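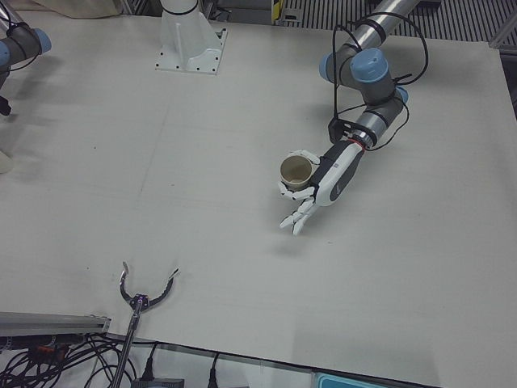
Holunbridge Program Opens Applications for Connected Freight Pilots

Published 25/01/2021

The Holunbridge Mobility Program has opened applications for its second group of connected freight pilots, to be hosted at the Susau test site from April. The program director spoke with the editorial office about what applicants should expect.

"The first round received 82 proposals, and we were able to support seven," the director said. "Many of the others were sound, but they arrived without a fleet partner. We ask that applicants settle this before they write to us."

Under the revised terms, each project must include at least one haulage operator and one technology supplier. Van Dusen will again provide depot space and vehicles for trials, while Cendum will manage the shared data platform.

Asked whether small companies could meet these conditions, the director pointed to changes in the funding schedule. "Payment used to come at the end of the pilot. It will now be made in two parts, the first on signing. A company with few employees cannot wait a year to recover the cost of its sensors."

Data ownership drew the most questions in the first round. The director confirmed that operators will keep the rights to all records from their own trucks. "Cendum stores the data and controls access to it. Any other use requires written consent from the operator."

Road trials will remain limited to the Susau site and the public route linking it to the Holunbridge depot. Application forms and the full terms may be requested from the program office.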